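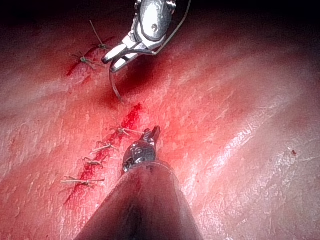 Search this site Go

Budgeting needle drivers for a suturing training bench
2 min read

Our skills lab has a used two-arm surgical robot from Grundbridge. The sessions are interrupted suturing on tissue, curved needle, two instruments. I have to submit next year's instrument budget in July. The vendor sheet gives 30 uses per driver before the arm locks it out. We have 82 sessions planned. Do I buy to the rated count, or is there slack? And should both arms get the same tool?

cuevas_lab
Buy to the count. The lockout is in firmware and there is no slack. 82 sessions at 30 uses is three per arm, so six, plus one spare per arm. Check whether a use is logged per session or per attachment. On ours it was per attachment, and swapping tools mid-session cost us a third of the year's stock.

mtb_87
just get refurbished, way cheaper

Stamthorpe Bench
Refurbished is fine only if the use counter is reset and the cable tension is certified in writing. Cestmont would do the first for us and refused the second.

Both arms don't need the same tool. Put the driver on the arm that throws the needle and a serrated grasper on the other. Price them as separate lines. Suture is the item people underbudget: we went through 500 packs before the year was out.

Contact | Copyright Bench Equipment Help | Back to top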